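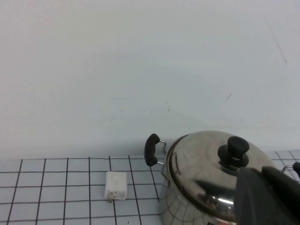
La olla y, a su lado, el adaptador blanco que siempre acaba en la cocina.

Inicio | Charlas | Recetario | Taller Lulado | Contacto

Notas para la charla: Una olla, una tapa y poco más
Taller Lulado, 17/04/2026
Imprimir esta página | Enviar por correo

Saludar con calma y esperar a que se siente la gente del fondo, que en la sala Rarach las sillas hacen mucho ruido. Dar las gracias por venir un viernes, que ya tiene mérito. Decir enseguida que no voy a dar recetas, o casi, y que quien venga por el guiso de garbanzos lo tiene en la hoja de la entrada.

Empezar por la olla grande de acero inoxidable. Contar que en mi casa la olla vive fuera del armario, porque pesa y porque si la guardo no la uso, y que con los años he aprendido a hacerle sitio. Cuando digo hacerle sitio quiero decir quitar de en medio los cargadores, las llaves, el correo, todo eso que uno va dejando en la primera superficie libre que encuentra. El adaptador, a un cajón o a la otra punta de la mesa, con sus patillas metálicas bien lejos del agua. (Pausa. Preguntar quién tiene ahora mismo un cargador junto a los fogones. Suelen levantar la mano casi todos, y yo también.)

Pasar a la tapa. Aquí me alargo siempre, así que mirar el reloj: 5 minutos como mucho.
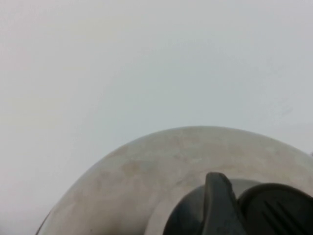 Fijarse en las manchas parduzcas, muy tenues, sobre el metal. Pueden ser gotas de agua, dedos o algún resto, y a simple vista yo no sabría decirlo. Mi costumbre es probar primero lo más suave: agua templada, una gota de jabón, un paño que no raspe, y secar en el momento. Si la marca sigue ahí, un chorrito de vinagre blanco rebajado, aclarar bien y volver a secar. El estropajo metálico lo dejé hace mucho, después de estropear una tapa que era de mi abuela - y todavía me acuerdo cada vez que la saco.

Hablar también del pomo. La suciedad se mete justo donde se apoya en el metal, y ahí el paño no llega. Un cepillo de dientes viejo va de maravilla. De paso, comprobar si baila; si baila, apretar el tornillo por dentro, sin pasarse.

(Beber agua. Si preguntan por el lavavajillas: yo la lavo a mano, pero que cada cual mire las instrucciones de la suya.)
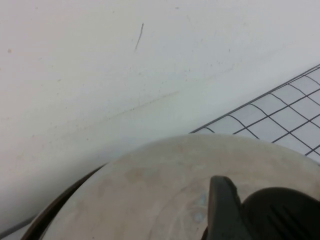
Segunda parte, la pared y lo que se apoya en ella. Quien cocina junto a una pared blanca sabe que se llena de motas y de roces sin que una se entere. Recomendar un repaso corto con la bayeta húmeda al terminar, y una goma blanda para las rayitas grises, probando antes en una esquina. No hace falta obsesionarse, que una cocina se usa y se tiene que notar un poco.

Aquí suelo contar lo de la mudanza a Vrabec, cuando estuve 3 semanas guisando en una mesa plegable con una sola olla. Comimos estupendamente, la verdad, y desde entonces tengo la mitad de cacharros. Si veo caras cansadas, saltarme esto. 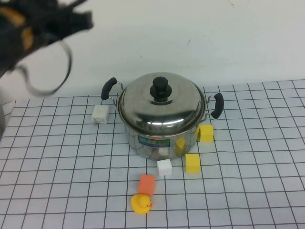
Sobre los manteles: me gustan los de cuadros porque se ve enseguida si están torcidos y porque alegran una mesa blanca. Las ondas se quitan estirando desde las esquinas, entre dos personas si puede ser, antes de poner nada de peso. Y para lo que venga caliente del fuego, un salvamanteles siempre, aunque sea un paño doblado en 4.

Turno de preguntas. Recordar que la próxima charla es en June, perdón, en junio (corregir la diapositiva, que sigue en inglés), y que trata de sartenes. Apuntarse en la lista de la mesa Flurby, junto a la puerta. Recoger las hojas sobrantes y devolver el puntero.

Contacto | © Taller Lulado | Volver arriba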